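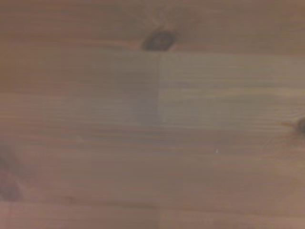 ## Start with the wrist camera

I always check the wrist view over bare wood before anything else. If the grain looks a bit soft, don't panic – find a knot and use that to judge by. I set the exposure to 45 in Norkix and leave it alone.

## Line up the fingers

With the mug hanging on its stand, open the gripper wide and bring the arm in from above, slowly! I keep one finger either side of the handle if I can.
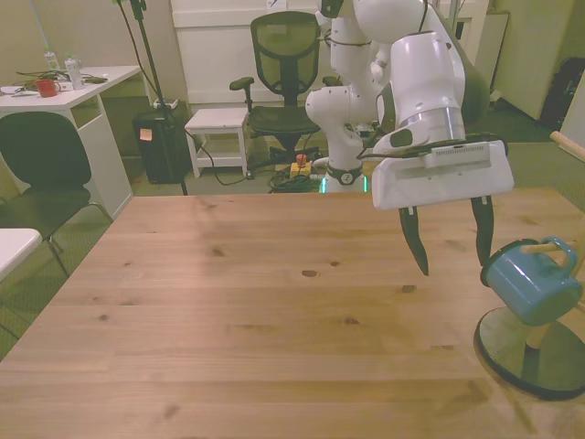 Mizanur Khan prefers coming in from the side, and for the Feltard fingers he may well be right, but I find it easier to see what I'm doing my way. Do two dry runs before you close on anything.

Then switch back to the wrist view and go in closer, until the wood of the stand and the black rim both show.

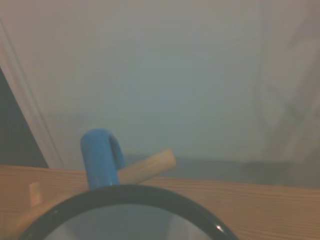 ## Save the pose

Name it, save it, and go again with the other fingers.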